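Filed under: Workshop planning > Automation > Costs

How to budget for a first tabletop robot cell

2019-11-16
Ward De Bruijn

Most small shops that ask us about a pick-and-place arm have already looked at the price of the arm. They have usually not looked at much else. The steps below are the ones we used at Clendstead when we planned a cell for sorting mixed returns, and they should work for any bench-sized job where the parts are light and come in odd shapes.

1. Write down what has to be picked up

Do this before you ask for a single quote. Go to the bench, take everything that passes over it in a normal day and put it in one box. For each item note the weight, the widest part and the narrowest part. Mark anything that is round, slippery, easily scratched or likely to roll.

Keep the list to one page. You will send it to every supplier, and it is the page they will read.

2. Choose the gripper first

People tend to choose the arm and then look for a gripper that fits it. We did it the other way round. The gripper decides what you can lift, and its weight comes off the payload of the arm.

A parallel gripper with two fingers is the cheapest kind that copes with mixed items. Check the opening against your widest part. If one item is too wide, ask whether it can be held by a rim or a handle before you pay for a larger model. Jasper Bosman went through our list and found that all but two items could be held that way. Those two stayed with the person on the bench.

Our gripper was quoted by Verbruggen at 841 euros, with plain fingers. Spare fingers are extra. Buy a second set with the first order, as the delivery charge on a later one costs nearly as much as the fingers do.

3. Add up the things around the arm

These are the lines that were missing from our first budget:

- mounting plate and bolts
- a bench that does not move
- cable guides and a longer power lead
- guarding, or a scanner if people walk past
- a safety assessment by someone outside the firm
- a PC that can run the planning software

Together they came to 2747 euros for us, without the safety assessment. Get that quoted separately, and early. Ours was booked in June and the assessor asked for changes to the bench, so the bench was paid for twice in part.

4. Pay for simulation before you pay for hardware

A simulated trial costs far less than a returned gripper. We paid 1747 euros to Paltberg for eight days of work, including the models of our own gripper and a set of cluttered table layouts. You can do it cheaper if someone in the shop knows the software, but count their hours in the budget.

Ask for the following in writing:

- your actual finger shape, and not a general one
- a camera view from the gripper as well as from the side
- objects of mixed size and finish on the same table
- at least one cable on the table
- the files, so you can run them again later

The cable matters. A loose lead across the work area is common on a real bench, and if the layouts leave it out you will learn about it after delivery. The same goes for handles, which can be thin enough to need closer positioning than the body of the item.

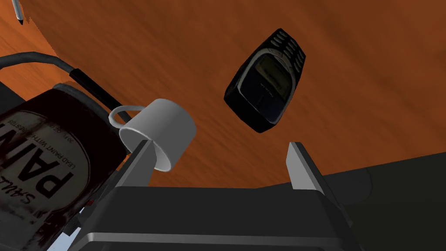

Simulated gripper view: open fingers near a mug, with a phone, a paint can and a cable also on the view.

When you look through the results, write down which items the fingers could reach without touching a neighbour. Compare that with your page from step 1. If the answer is poor, change the layout or the fingers and run it again. Both are cheap at this stage.

5. Set the order of payments

Split the order. Simulation first, then gripper and fingers, then the arm. Ask the supplier to hold the arm price for the length of the simulation work. Jimthorpe agreed to this when we asked, though it was not in their standard terms.

6. Keep something back for the first year

Put money aside for finger pads, one replacement cable and two visits from the installer. Training needs its own line too. Two people should be able to restart the cell, or it will stand still during holidays.

Related

Measuring a bench for a fixed arm
Finger pads: which material for which part
What to ask at a supplier demonstration
Lease or buy? Working out the monthly cost
Cable routing for small cells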